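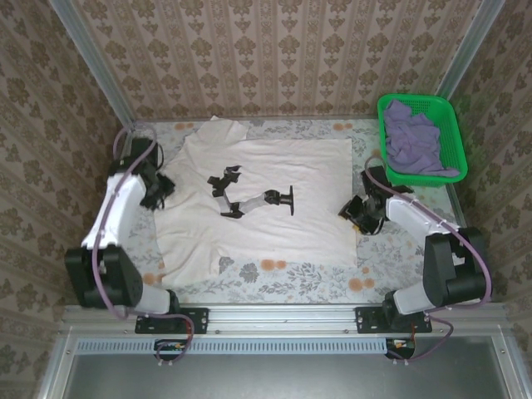
双腕セルを増やす予算、どこから削りますか?

投稿:Hamisi Laizer 12月

はじめまして。小さなリネン業者で自動化担当をやってます(といっても一人部署です)。シャツやタオルを腕2本でたたませるセルを今1台動かしていて、来期もう1台増やしたいんですが、見積もりを並べたら頭が痛くなってきました。

Maltadportの一式が1,515ユーロ、Leemansが1,083ユーロ。どちらもフレームとレール、取付ブラケット、配線までで、腕は別です。腕とグリッパーは今のと同じものを買うつもりなので、そこは動かせません。

迷っているのは周辺です。うちのセルは前側のアルミレールに黒いブラケットで左右の腕を付けて、壁は柄の壁紙、台には花柄の布を敷いています。シャツは生成りっぽい白が多くて、広げると台の大半を使います。緑のメッシュかごも右奥に置きたいし、小物を台に載せることもあるので、安いほうの狭い台で足りるのか不安で……。上司からは「300ユーロは削れるでしょ」と言われてます。みなさんならどこを削りますか?

――――

Gert Potgieter

うちも去年同じことで悩みました! 先に言っておくと、台の広さは削らないほうがいいです。うちは狭いほうを買って、大きいシャツの裾がいつも台から垂れて、結局フレームを組み直しました。部材代より自分の残業のほうが高かったです(笑)

見積もりを取り直すなら、台の有効寸法を「かごを置いた状態で」出してもらってください。カタログの数字はたいてい何も置いてない台の寸法です。いちばん大きいシャツを床に広げて、そのまわりにマスキングテープを貼って、かごも横に置いてみるとすぐわかりますよ。腕が左右から寄ってくる分の余白もお忘れなく。

削るなら壁と布かな。壁紙も台の布も、自分で買って貼れば大した額になりません。Maltadportは内装込みの見積もりを出してくることがあるので、明細を分けてもらうといいです。うちはそれでだいぶ下がりました。

あとケーブル。腕に沿わせる分は予備を1組、最初から予算に入れておくのがおすすめです。肩のあたりで大きく曲がるところが心配で、私は毎月見てます。後から1本だけ頼むと送料でがっかりします。

――――

umi_fold

Leemansでいいと思います。安いので。

――――

前かご派

Fukedovの中古フレームも見てみては? うちはそれにUmixのブラケットを付けて使ってます。穴位置が合わなくて、レール側の金具を買い足しましたが、それでも新品一式よりは安かったです。ただ納期が読めないので、来期の頭に必ず動かしたいなら新品かなあ。

それと、基板を前のレールの下に吊るすつくりだったら、カバーの値段も聞いておいたほうがいいです。うちは膝をぶつけるので後から付けました。かごは右奥より手前のほうが、人が取り出すには楽です。腕の届く範囲と相談ですけど。

関連する投稿
・グリッパーの指先、予備は何組持っていますか
・中古アルミフレームの直角、どうやって確認してる?
・リース と 購入、小さい会社ならどっち
・たたみ作業の台に敷く布の選び方

最終更新:12月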